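Cleaning a hand shower when the water comes out crooked

In our town the water is hard, and every few months my shower begins to spray to the side. One jet goes to the wall, one goes in my eye, and many holes give nothing. Before, I bought a new head each time. Now I clean it, and the same one is with me for years.

First I mix white vinegar with warm water, half and half. Pour 200 ml of each in a strong plastic bag, put the head inside with the face down, and close the bag with a rubber band. Leave it for one hour. If your head has a colored or gold finish, please read the maker's paper before, vinegar can spoil it.

After the soak I rinse it and go over the holes one by one with a cotton swab. Press softly and turn it a little. 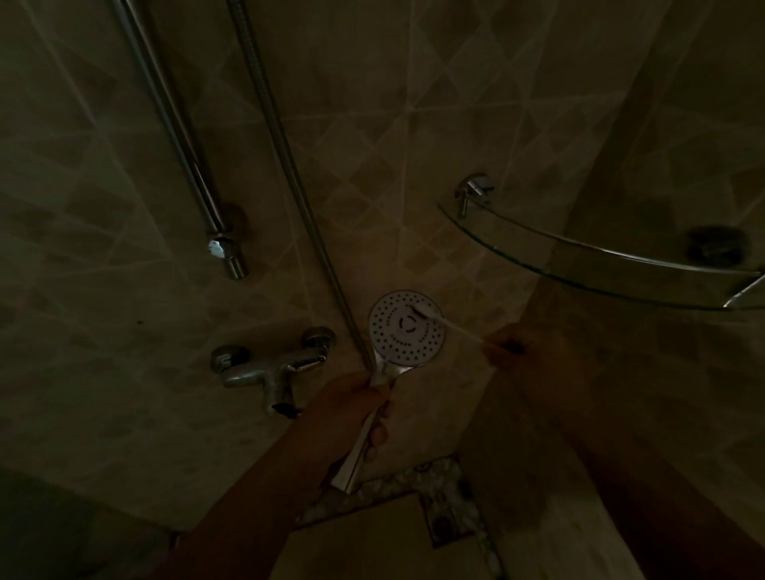 When a hole is very stubborn, I use a wooden toothpick, never a needle. A needle makes the hole bigger and then the jet is crooked forever. Change the swab when the tip becomes soft like wool.

Then run hot water for one minute with the head pointing to the drain, so the small white pieces go out. Wipe the handle and the rail with a dry cloth. My neighbor Trevor Birkett uses an old cotton sock for this and I must say his chrome is nicer than mine.
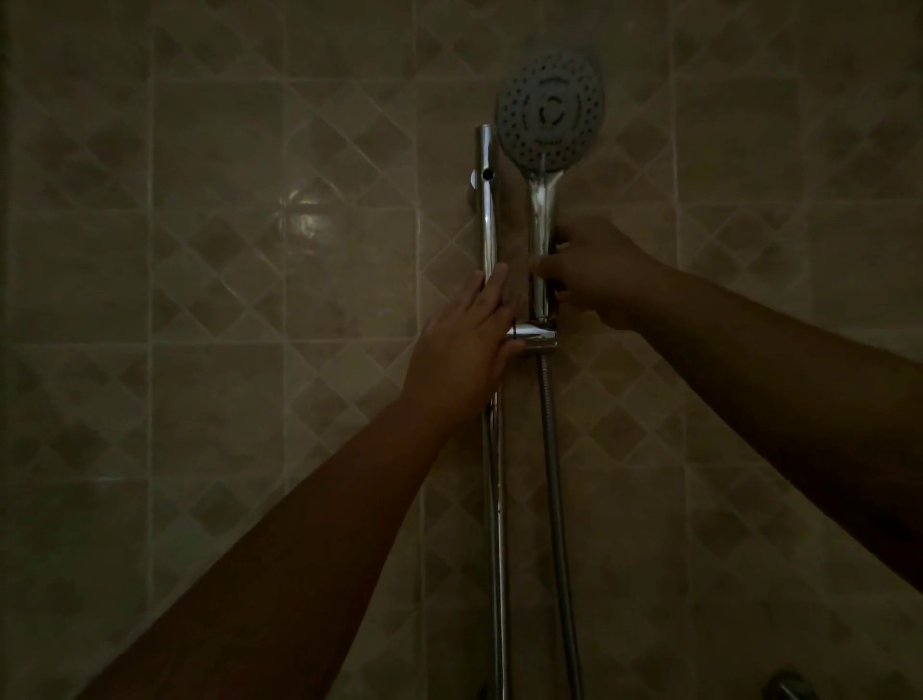

Hand shower in its holder on the rail.

For the tile lines I use baking soda with a few drops of dish soap and an old toothbrush. Do not mix any of these with bleach, and open the window while you work.

Next time I write about the drain and the hair.

Mihret Derese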